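Hirstead Community Help > Film, TV and Fandom > Photo shoots

How do I pitch a photo shoot to an actor I've never met?

Asked by Huiling Mao, 16 Dec 2024

I take portraits, mostly of friends and a few local musicians, and I love it more than anything I've ever done. There's an actor in the series Flondesum (supporting part, the sister who runs the ferry office) who grew up two towns over from me. She's in every scene I care about and I keep seeing pictures in my head that I want to make with her. Soft color, lots of empty space, a bit silly.

She follows 79 people and I'm not one of them. Do I just message her? Do I go through an agent? I've got a small fanzine called Danko that could run the pictures, two issues out so far, and I can pay for travel but not much else. I'd like to do it in February while the show is on a break. 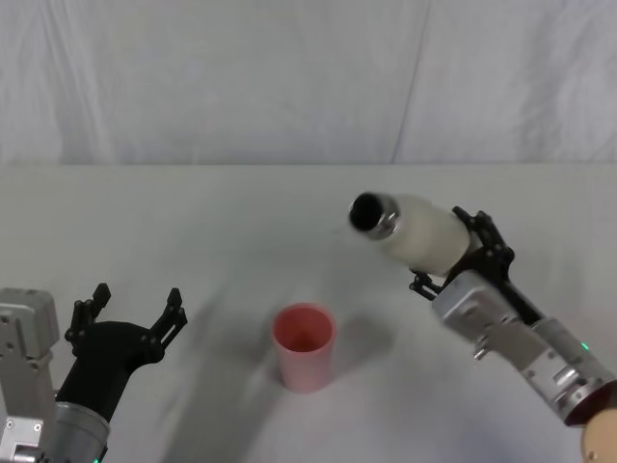 Gitau Tanui: Message her, but find the publicist first! I did a set with a stage actor last year and went in through her DMs, and she was lovely about it, and then everything stopped for 27 days while her publicist caught up with a plan she'd never heard of. If I'd copied the publicist in on day one we'd have been done in a week.

For someone on a series there's usually a publicist listed on her own profile or on the agency page. If there's only an agent, write to the agent and ask who handles press. Keep it to five or six lines. Who you are, where the pictures will run, how long you need her for, what you can cover. Then one link. Please don't attach a folder of big files, people read these on their phones in cabs.

Ask for two hours. You'll want a whole day and you'll be tempted to say so, but two hours is a thing a busy person can say yes to, and if you're getting on well it tends to stretch anyway. Mine went to four and we ended up on the roof of the theater eating noodles — best afternoon of my year.

Also mention the hometown thing. One line, near the top. Actors get so many notes from people who have clearly never watched the show, and "I grew up near you and I loved the ferry strike episode" is going to stand out.

Comment from Huiling Mao: This is so helpful, thank you! Is it odd to put the zine's print run in the email? It's small.

Comment from Gitau Tanui: Put it in if she asks. Nothing to be shy about, though.

Answer by Tomás Foley

Agree with nearly all of that, and I'm excited for you, this sounds like a great project. I'll add the bits on the mood board and the paperwork, which I learned the slow way.

Your mood board should be short. I used to send 24 pictures and got polite silence. Now I send six: two for light, two for color, two for how the person might hold themselves. At least half should be your own work. If all of it is other photographers' covers, the publicist has no clue what you can do. Plain tests are fine for the light and color part, and pick ones that go together so it reads as one idea.

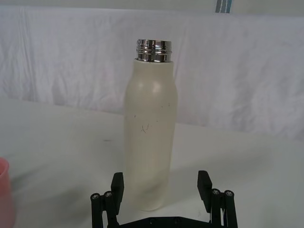

The second thing is approval. Some publicists will ask to see the pictures before they run and strike any she doesn't like. For a first shoot I'd say yes, happily, and put a date on it so you aren't waiting forever ("selects back within ten days" is normal where I work). Get it in writing that Danko can print the set and that you can keep it in your portfolio. She may want to post some herself, so agree on how you're credited. All of this can be one email that both sides answer with "agreed." I've never needed anything fancier for a zine.

Clothes! Ask early. Some actors have a stylist who'll want in, some will turn up with a tote bag of their own things, and the second kind of shoot is often more fun.

If she says no, write back and thank them. I got a no in the spring and a yes from the same office that fall.

Answer by Mattes Teuber

just dm her, worst she can do is not answer. good luck!! also where do we get the zine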